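November
Posted by Ezzat

Satdale Pour Kettle, two months in

Quick one because I have to be out the door by nine, but I've been asked for this enough times now. Satdale electric gooseneck, the variable temp one, matte black. Bought with my own money from the kitchen shop in Tumovbridge, full price, no discount, no free tea.

Short version: good kettle, annoying lid, manual written in a hurry (like this). I'd buy it again. Probably.

What it replaced

A Coton. Plain stovetop gooseneck, had it for years, handle got loose and then looser. Poured beautifully right up to the end. Only problem was no temperature control, so green tea was guesswork. Boil, take the lid off, wander away, come back, hope. Bitter half the time. My fault, not the kettle's.

So what I wanted was the Coton spout with a number on it. That's the standard I'm holding the Satdale to and it mostly gets there.

Getting started

Out of the box: kettle, base, a little booklet. No filter, no spare lid gasket, which at this price, come on. Cord is short. Wraps under the base nicely but when it's all unwound it still only just made it from my outlet to where I wanted it. Measure first.

Booklet says boil and dump twice before first use. I did it three times, there was a factory smell the first two. Gone by the third. Everything after that has tasted of water, as it should.

First real thing I made was a plain black tea in a plain white cup, because you can see the color in it and taste any leftover weirdness. No weirdness. Drank it, made another. 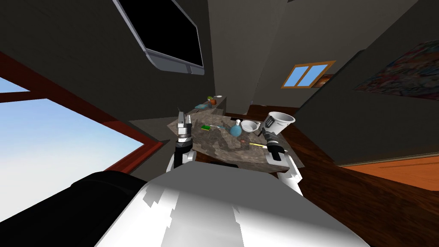
The pour

This is what you're paying for. Slow, thin, steady. You can go down to almost a drip without it dribbling back along the underside of the spout, and the Coton did dribble a bit, if I'm fair. Balance is good when it's half full. When it's completely full the weight sits forward and my wrist notices by the end of a big pour-over.

Handle is grippy, stays cool. The thumb rest is in the right place for me and I have small hands. If you have big hands go hold one in a store, the gap between handle and body isn't generous.

Flow at full tilt is slow. Really slow. Filling a hot water bottle with this thing is a punishment. Same for pasta water, instant noodles, anything where you just want water OUT. We kept the cheap old plug-in kettle in the cupboard for that and I thought it would be gone by now. It is not gone.

Temperature

Goes up in single degrees, hold the button and it jumps by fives. Holds for half an hour, then turns off. I checked it with a probe thermometer on a Wednesday when I should of been doing something else. Set to 175, read 174. Set to 200, read 199. Set to boil, it boiled. Fine. Better than fine for a home kettle.

It does overshoot on small amounts. Put in just enough for one cup, ask for 160, and it sails past by four or five degrees before settling back down. If you're picky about green tea, fill it a bit more or wait a minute. Waiting a minute works.

Fill lines

OK this bugged me. There's a minimum line inside marked 500 ml. I filled to the line, put the kettle on the scale, and got 573 grams of water. Did it again, same. So the line is off, or it's a safety thing and they padded it. Doesn't matter for tea. Matters if you're doing a recipe by the line and trusting it. Use a scale.

Also the lines are stamped on the inside in the same color as the steel. In the morning with decent light from the window I can read them. In the evening, forget it, phone flashlight. A dot of paint would have fixed this!

My mug takes 400 ml which is under the minimum, so every single cup I make I'm heating water I don't need. Small thing. Adds up over a winter.
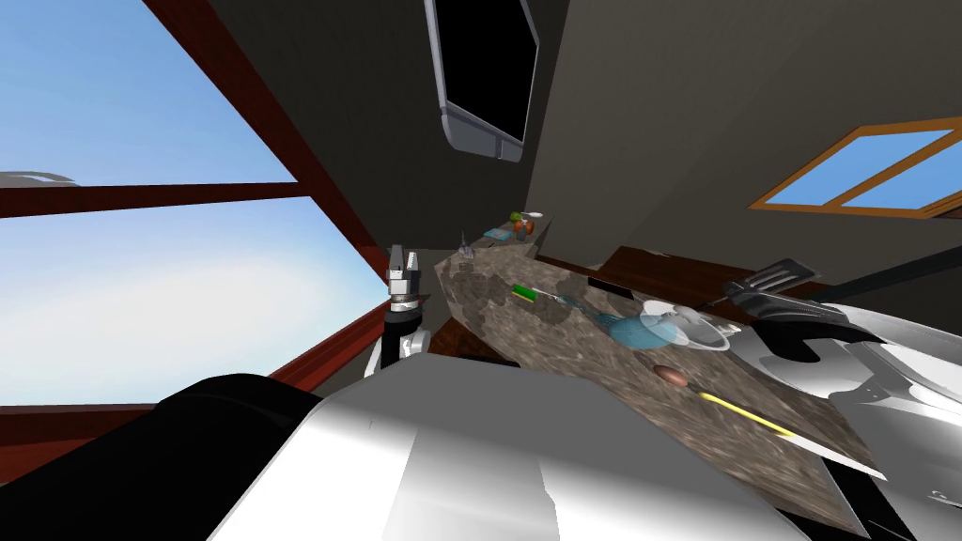 The lid

Bad. Sorry. It's a push-fit lid with a flat little knob, and it fits so tight when the kettle's hot that you end up pulling the whole kettle off the base. When it's cold it's fine. So you fill it before, never after, and if you forget and want to top it up you're wrestling with steam near your knuckles. I burned one knuckle. Once.

It has loosened a little over two months. I asked Satdale by email if that was expected and they wrote back the next day and said yes, the gasket beds in. Points for answering. Would still rather have a hinge.

Steam comes out of three small holes at the back of the lid. Aim those away from anything wooden. I had the kettle right under the window trim for the first week and moved it once I noticed the sill was getting damp every morning. Any varnished wood close by is going to suffer if you don't. Worth thinking about before you pick its permanent spot, especially with that short cord limiting you.

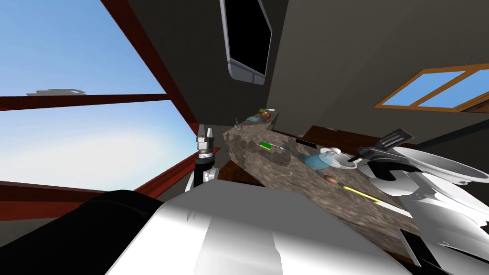

Noise, beeps etc.

Heating noise is normal kettle noise. Rumble, then a louder rumble, then quiet. The beep is not normal. One long one when it hits temperature, two when the hold ends, and one each time you touch any button. You can turn them off but the booklet doesn't say how. It's hold both buttons while setting it back on the base. Found that by accident. You're welcome.

Turning off the beeps also turns off the ready beep, there's no in between. So now I just look at it. Fine.

Cleaning

Water here is hard. White flakes on the bottom in week two. Half vinegar half water, boil, leave it twenty minutes, rinse a few times. Came up like new. The spout is the part to worry about, you can't get a brush down it, so do the vinegar thing more often than you think and pour some of it out through the spout while it's hot.

Outside shows every fingerprint. Matte black always does. Damp cloth, done. Do not use the rough side of a sponge, I have one shiny patch now and I look at it every day.

The timer

There's a brew timer on the base, counts up when you press the left button. Nice idea. But it stops the moment you lift the kettle, so for pour-over, where you lift the kettle constantly, it's useless. For steeping it's OK. I went back to using whatever screen is lying around in the kitchen for timing, which usually means waking it up with a wet finger because it's gone black again.
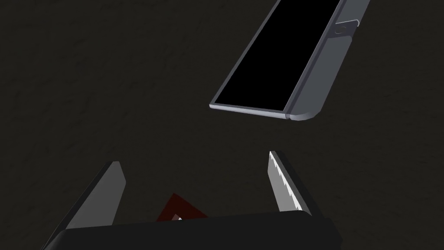
A firmware type fix isn't happening, there's no app and nothing to connect, and to be clear I count that as a plus. Kettle shouldn't need an account. Just wish the timer had been tried out by one person making one coffee.

Would I reccomend it

For pour-over or fussy tea, yes. For a household that mostly wants instant noodles and hot water bottles, no, get something cheap with a wide mouth. If your Coton still has a solid handle and you own a thermometer, keep the Coton, you already have most of this.

Four out of five. Lid loses it the one. Satdale do a bigger version too and I haven't tried it, so please stop asking me about the bigger one. If anyone has it, is the lid the same? Leave a comment, I'll check tonight.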